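Hukerik review: the file manager I stopped looking for

28 January 2023

I've been through more Android file managers than I want to admit. Every couple of years the one I've settled into gets sold, fills up with "boosters" and battery popups, and I go hunting again. The last one to go was Panicker, which I used happily until an update in August put a weather widget in my notification shade. A weather widget! In a file manager!

So when Colton Gauthier mentioned Hukerik in the comments on my backup post, I installed it the same evening with fairly low hopes. I've now been using it every day on my phone and on an old tablet, and I'm going to gush a bit, because it's terrific.

First, the permissions. Hukerik asks for storage access and that's it. No contacts, no location, no "draw over other apps." If you want it to talk to a network drive it asks for network access at that point, in a plain little dialog that tells you what the connection is for. I turned it down the first time to see what would happen, and the app went right on working with local files and didn't nag me about it again.
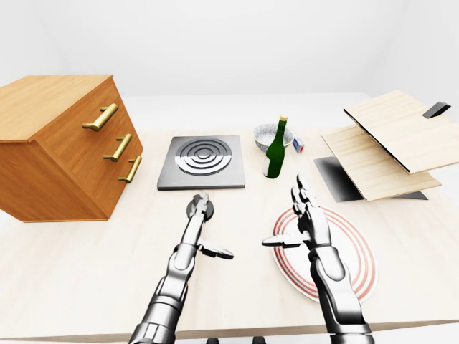

The main screen is two panes, side by side if you hold the phone sideways and stacked if you don't. You can drag between them, and the drag works the way you'd hope: hover over a folder for a moment and it springs open, move away and it closes. I've had desktop programs that couldn't manage that. Long-pressing starts a selection, and from there you can sweep down the list with a thumb instead of tapping every single row. I cleaned out 198 duplicate screenshots while waiting for a bus, and it was weirdly enjoyable.

Search is quick too. It builds an index the first time you open it (this took a few minutes on the tablet, which is slow at everything) and after that results show up while you're still typing. You can search inside zip files, and you can save a search as if it were a folder. I have one for PDFs over a certain size and another for anything downloaded this week, and both sit right on the home screen.

Network support covers the usual things. My home server is a little box running Custeck, and Hukerik found it without my having to type an address. Copying a folder of videos over was steady, and when I walked out of Wi-Fi range halfway through and came back, it picked up at the same file. It didn't start over, and it didn't leave a half-written copy lying around either. 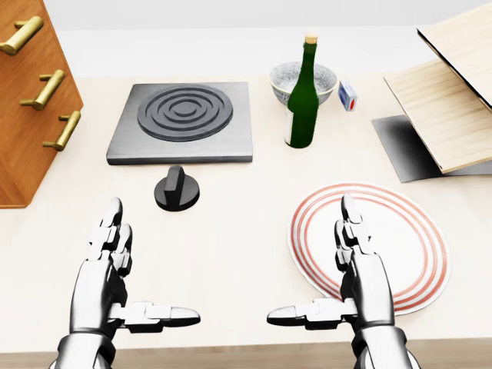
Previews deserve a paragraph of their own. Tap and hold on any thumbnail and it swells up to fill the screen, let go and it shrinks back down, so you can flip through a whole directory without really opening anything. It handles big renders and raw photos, and it even copes with layered image files that my gallery app shows as gray squares. Thumbnails are sharp enough to be useful as well. With a render like the one with the two silver-white robotic hands held over a cream tabletop, I can make out the dark gray joints between the finger plates in the preview, and that saves me opening the file to check I've got the right one. Video previews are a bit slower to appear, though they do play without sound by default, and I'm thankful for that on the train.

Now for the gripes, and there are a few. The settings screen is one very long list with no search box, an odd thing to leave out of an app that's so good at searching everywhere else. The dark theme is fine, but there's no true black option for OLED screens. Renaming a batch of files works through a pattern box that makes perfect sense once you've read the help page and none at all before that. And the trash folder keeps things for 31 days with no way to change it. I'd love to set mine to a week.

I also hit one real bug. On the tablet, if the screen rotates while a copy is being queued, the progress bar disappears from the notification. The copy itself finishes fine. I reported it through the in-app form and got a reply from Lev Kobzar, one of the developers, asking which version I was on. The next update didn't fix it, but the release notes list it as a known issue, so at least it's on somebody's desk.
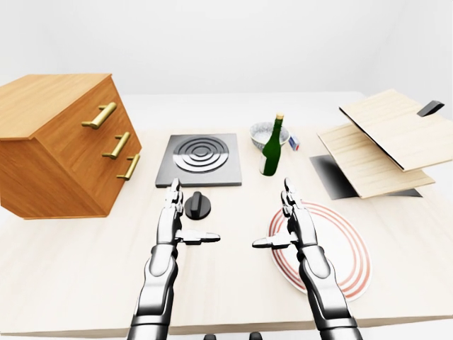 As for money, the free version does nearly everything I've described. Paying 4 dollars, once, gets you saved searches, encrypted folders and extra themes. There's no subscription and I've seen no ads in either version. I tested the encrypted folders with a pile of scanned paperwork and they opened quickly with a fingerprint. Do write down the recovery phrase, because the app warns you very clearly that it can't get your files back without it.

I left a traffic monitor called Trarus running on the phone for my first week with Hukerik, partly out of habit after the Panicker business. The only connections it logged were to my own server and a check for updates, and the update check has an off switch (near the bottom of that endless settings list, keep scrolling).

Battery use has been tiny. The indexing run on day one showed up in the stats and I haven't spotted the app there again. It takes up roughly 100 MB on my phone once the index is built, less on the tablet.

Hukerik needs Android 8 or later. If you're moving over from another manager, it can import bookmarks from an exported text file, under Settings, then Places, then Import. Mine came across in the right order, with the folder colors and everything.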